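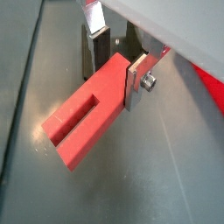 Subject: Re: [cellham-bench] Fork into slot, teleop or hand-guiding?

Hello all,

Replying inline to the original question and ignoring the eleven-deep argument about licence headers that grew out of it.

> We're trying to teach our arm to put shaped pieces into a
> foam board with matching holes. We've been moving the arm
> about by hand and recording that. It works nicely for us
> and then the trained policy hovers over the board like a
> man looking for his glasses. Is it worth the bother of
> setting up remote control instead? Also, how many
> demonstrations are you all using? We have 87 and are
> getting tired.

Yes, it's worth the bother, though you will hate me for the first afternoon.

The trouble with hand-guiding, for this job anyway, is that you are far too good at it. You've got hold of the arm, you feel the piece touch the foam, and your wrist makes a small correction that you couldn't describe under oath. You are also looking from wherever your head happens to be, which is a splendid viewpoint and one the policy will never have. We recorded a whole set like that on the Boyer rig and got something that approached the board with great confidence and then pressed down on the bit between two holes.

With remote control you can make yourself work from the wrist camera alone. Turn the chair round if you must. If you can't tell from that view whether the legs are over the slot, the policy can't either, and you may as well find out before you've recorded a week of it.

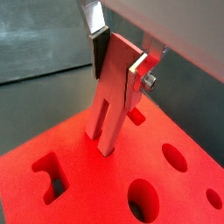
The approach is where the time goes. Come down slowly, stop just short of the foam, sort out the sideways error, then sort out the twist, and only then lower. Our early demonstrations did all of that at once in a sort of swoop. They looked lovely on playback and taught it nothing except swooping. The dull ones, with a visible pause above the slot, were worth far more. Don't let the pause go on for ever, mind – we had one operator (me) who used it for thinking, and the policy learned to stop there and think as well, without limit.

> Does it matter how the piece is held at the start?

More than we expected. We hold a two-pronged part near the top so the legs are clear, but we vary the grip a bit on purpose. If every demonstration starts with a perfect grip, the first slightly crooked one on the real run comes as a terrible shock to it. Same goes for where the board sits. Nudge it between recordings, and turn it a few degrees while you're there.

As to numbers: we got somewhere useful with about 60 by remote control after throwing out the swoops. I wouldn't bin your 87. Play them back through the wrist view and keep any where you can see the hole you're aiming for during the last bit of the descent. Watch out for your own hands in the others. A policy that has only ever seen the board with a thumb next to it gets quite attached to the thumb.

> We were told to use Stiretance for smoothing the
> recordings. Any views?

Several, most of them unfit for an archive. It's fine for the long move across the table. Switch it off for the last 5 cm, where it will happily iron out the little wiggle that gets the part in. That wiggle is the task. The setting is somewhere in the third tab of the preferences, under a name that has nothing to do with what it does, and it switches itself back on after an update.

One more thing, which cost us most of May. Check the delay between your controller and the arm before you record. Ours had crept up after somebody moved everything on to the Ullasia network, and all of us had begun leading the movement slightly without noticing. The recordings were full of commands that made sense only if you knew about the lag. We redid 9 of the worst and dropped the rest.

If you do set up the remote control, start with the big oval. It forgives nearly everything. Leave the fork for later in the day, after a biscuit.

I can send our recording checklist if anyone wants it. It's a page and a half and the half is mostly about remembering to press record.

– Cellham bench, the one by the radiator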